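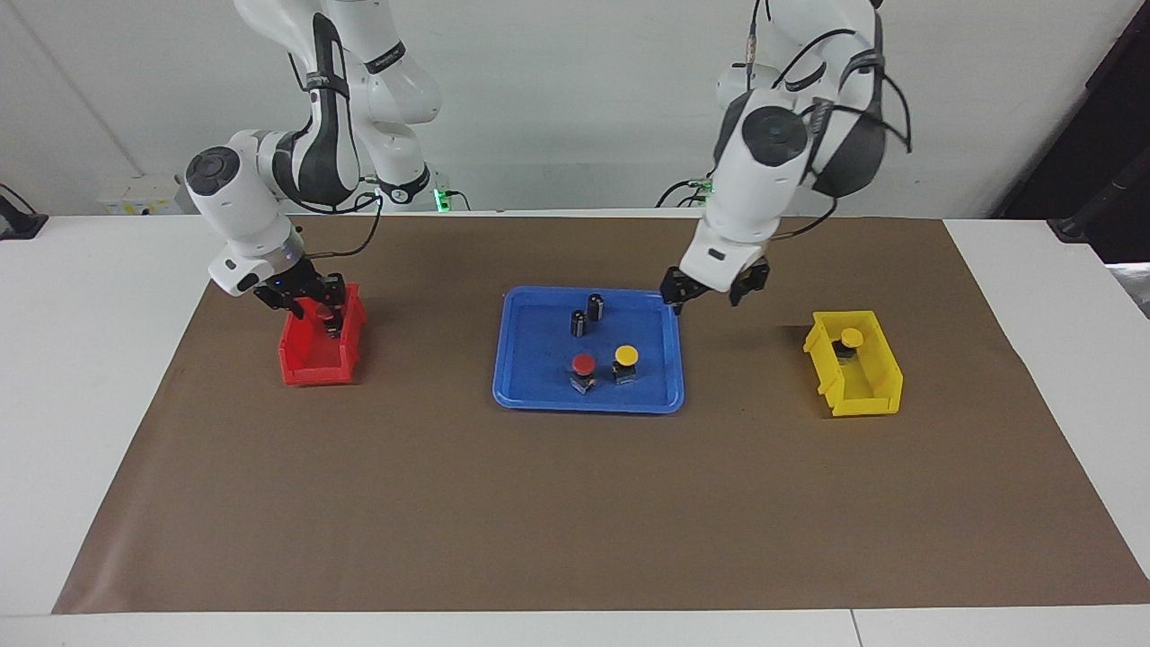 REVIEWS / Workcell safety

Stiseck Two-Arm Safe Practice Kit: a good binder at a steep price

By Saodah Hidayat, August

Stiseck wants $599 for a binder, a set of laminated cards and a template for the risk assessment you were supposed to write anyway. I went in expecting to hate it. I came out annoyed at only half of it.

The test job was small-parts sorting: push buttons with red and yellow caps, a blue tray in the middle, a red bin on one side and a yellow one on the other. Two arms share the tray, so it's a fair match for what the kit says it covers.

The shared-zone section is the best thing in the box. It makes you write down which arm may enter the tray, when, and what the other one does meanwhile. We had that in our heads. On paper it had two holes in it, both mine.

The gripper section is weaker. "Ensure adequate clearance" appears over and over with no method for deciding what adequate means. With one gripper down inside a bin and the other open over the tray rim, I want a procedure for checking finger height against the rim. I got a checkbox.

Cables get a single paragraph. Ours loop and drape over the links, and I'd have paid extra for a decent page on routing and inspection. Nothing at all on table coverings, either. We run on brown paper, it creases, and I had to write my own rule for when to change it.

Rosângela Magalhães ran the stop drill from the cards and finished it in 10 minutes, with no help from me. Credit where due. The cards are clear and the type is big.

What bothers me is the cover line, "Audit ready." Ready for which audit? A filled-in template doesn't make a cell compliant, and a new buyer could easily think it does. You still need the actual standards and somebody competent to read them.

Perkmont sells a thinner version for $454 without the cards. I'd skip that one. If you already have a written assessment you trust, skip both.

Last updated: Monday, 2 p.m.

Contact | Copyright Flinberg Reviews | Back to top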